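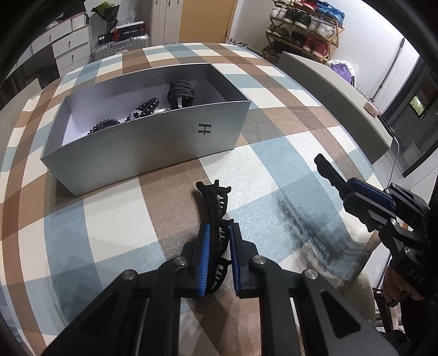

Home Build Group: Report from the Villalobos Workshop

The Suluvano project has completed its second stage, and members are invited to read the following account before the autumn programme opens. The project was set up to produce a pair of hand-held grippers that can be built and repaired at home with ordinary tools, and used to record how small household objects are picked up and put away. Ainhoa Nieto has led the work since it began and prepared the notes on which this item is based.

The first stage dealt with the gripper bodies. Each has two parallel jaws driven by a scissor linkage, and the pivots are held by plain screws so that a worn arm can be replaced without taking the whole tool apart. Members who attended the August meeting will recall that the early linkage had too much play at the upper joints. The holes have been redrawn and the arms reprinted. Play at the jaw tips is now within the limit set by the group, although one arm on the left-hand unit had to be made again after a poor first print.

The second stage concerned the finger pads. Smooth pads were found to let go of hard, rounded plastic, and hair clips proved the most troublesome items on the list. The present pads are blue and textured, and are fixed along the inner side of each finger. A claw clip may be taken by the hinge or by one end, and the group has asked that both be tried, as the two grips place quite different loads on the linkage. Coil hair ties are to be handled gently: the pads should close only until the tie is held, and no further.

The task now in use is a simple one. Hair accessories are moved between an open cardboard box and the table, with one gripper in each hand. Ms Nieto has carried out most of the sessions at a domestic table with its usual cloth left in place. The group's view is that a patterned cloth, mixed daylight and everyday furniture give a fairer test than a bare bench, and home builders are asked to leave their rooms as they are.

The record to date stands at 154 attempts, of which 51 were made with the new pads. Sessions should be kept short. The handles are still heavier than the group would wish, and the wrist tires sooner than most people expect. A lighter handle is being drawn up by the Flivley section and will be circulated for comment once the wall thickness has been agreed.

Members building their own pair should note the following points. Pivot screws are to be tightened until the arms move freely without side play, and checked again after the first session. Pads must be pressed down firmly along their full length and left overnight before use. The two units should be matched for closing width; a difference of 2 millimetres is enough to be felt in the hand. Drawings dated before August should be discarded.

The next open session will be held at the Villalobos workshop on Saturday, September 16, 2023. There are 7 places. Those wishing to attend should write to the Zaka newsletter desk, stating whether they will bring their own grippers or need the loan of a pair. Tea will be provided. Printed parts left over from the first stage may be collected on the same day from the shelf beside the main door.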